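Open day at Huder, 2023-09-15

I took the afternoon off and drove out to the Huder open day with my sister-in-law, mostly because they'd promised snacks (they delivered!). Parking was a mess. We ended up behind the Escobedo bakery and walked 12 minutes in the sun, and I was very ready for a cold drink by the time we found the right door.

Zdeňka Bartoš took our group around, 16 of us squeezed into a hallway made for maybe half that. She was great — fast talker, lots of stories about moving in last July with no air conditioning. We saw the workshop first, then the Rollell room, where I lost my sister-in-law for a while to a wall of drawer samples.

My favorite stop was the fruit table. I'm a sucker for butcher block, and the lemons on their brown cutting board and the strawberries on a white plate made me want to go home and redo my whole kitchen.

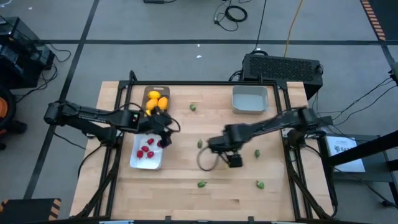 After that we got coffee and sat outside with a couple from Bondo who had been to the last open day too and said the line for the restrooms was worse then. We stayed until they started folding up the chairs. I'd go again, but I'd get there by 2 and park on the other side.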